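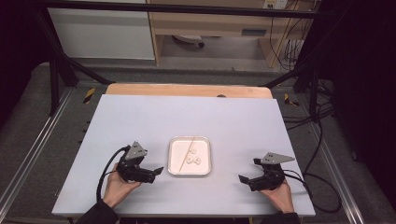
Small tray on the work board, with the stick and the three white pieces

Small parts tray, white or dark? And what size?
Forum: Bench and Small Work

tamsin_k
Posted November 14, 2021
Hello all. English is my second language, so please be patient with me. I would like advice on a small parts tray for the bench. At the moment I use a square white one with a thin gray rim, and it sits in the middle of my gray-white board. My trouble is that most of my small pieces are also white, with a little dark hole in the center. When I look at the tray quickly, I see the holes first and the pieces after. My eyes are tired in the evening and I pick slowly.
Would a dark tray be better? Penrose sells a black one in the same size, but only in packs of two.

oldrivet
Dark, every time. White on white is asking for a headache. I changed to the black Penrose trays in May and would not go back.

Marrow_Lane
I disagree with oldrivet. On a black tray you see the white pieces well, but you lose every dark screw and every bit of dark thread. Tamsin, do you work only with white pieces?

tamsin_k
Mostly white, yes. Sometimes a light tan stick too, as you see. Those I find easily on the white.

Beryl Gosling
I sort small beads and buttons for a repair shop and I have tried many trays. My opinion is that the color matters less than the bottom. If the bottom is slick, round pieces slide together into a corner and you must push them apart again. Cut a piece of thin felt to fit inside. I use pale green, and both white and dark show up on it. It costs very little and you can keep the tray you have.

oldrivet
Felt catches on everything. Try lifting a small hook from felt and then tell me it is a good idea.

Beryl Gosling
For hooks I take the felt out. It is not glued — it only lies there.

pikku_h
May I ask about the stick? I would not keep it in the same tray as the round pieces. When it lies from corner to corner it divides the space, and if you lift it carelessly it rolls the pieces around. I have a narrow Jelero dish for long things and a square one for round things.

Marrow_Lane
For a big job I agree with pikku_h. But for three pieces and a stick, two dishes is only more to wash.

tamsin_k
This made me smile, because my husband says the same about my dishes. I like the tray in the center because both hands reach it the same way. If I add a second one, where do you put it?

pikku_h
Behind the first one, toward the far side of the board. Left or right will get in the way of your elbows.

dunmore304
Before you buy anything, put a sheet of colored paper under the pieces for one evening. I did this with blue paper and learned that I did not need a new tray. A pack of 300 sheets from Zidmont will last you until you retire.

oldrivet
Paper moves.

dunmore304
So cut it to size.

tamsin_k
Thank you, everybody. I will try the blue paper first and then the green felt. If neither is good, I will order the black ones and give the second to my sister. I will write here again when I have used the paper for some evenings.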